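Jarstead Community Meals Program
Interim Progress Report to the Politis Fund
Reporting period ending February

Submitted by Chrysoula Karamanlidis, Program Manager

Summary

The program remains on schedule against the work plan agreed at the start of the grant. Since the last report, staff have opened the second distribution point, completed the revised menu cycle and begun the survey of households required under the grant terms. Spending is within the approved budget, with one transfer between lines requested below.

Meal service

The Jarstead kitchen now supplies 280 households, most of them on a weekly basis. The second distribution point, at the Skurkusden branch library, opened with a limited selection of chilled meals and moved to the full menu after its first month. Demand there has been strongest on Saturday, when many working families collect for the week ahead. Opening time has been moved forward to 9 a.m. in response.

Rhiannon Dafis has led the menu revision. Portions were reviewed with the county dietitian, and two dishes with high salt content were withdrawn. A lentil and barley stew has replaced them and is well liked by older clients. The children's menu is unchanged for now – the school partners asked that any changes wait until the summer break.

Labels have been reprinted in larger type. Reheating directions are given for both oven and microwave, with standing times listed separately, as several clients had reported that the earlier wording was hard to follow.
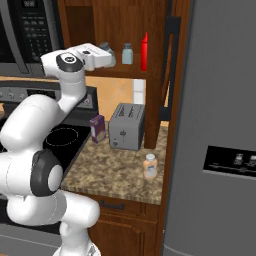
Household survey

Survey forms were mailed to all enrolled households, and follow-up calls are being made by Muthu Murthy and Styliani Gkikas. Replies so far point to delivery times as the main concern, followed by the range of meals without dairy. Full results will be included in the final report.

Budget

Food costs rose during the period, chiefly for poultry and cooking oil. Savings on vehicle hire have covered most of the increase. We request approval to move $800 from transport to food supplies. No change to the total award is sought.

Risks and next steps

The lease on the Jarstead cold store is due for renewal, and the landlord has proposed a shorter term. Reece Fothergill is in discussion with the landlord and has also obtained a quotation from Ultomano for shared storage – a decision is expected before the next payment is released.

Work planned for the coming period includes food safety refresher training for eight kitchen staff, a trial of evening collection at Skurkusden and the addition of two dairy-free meals to the menu.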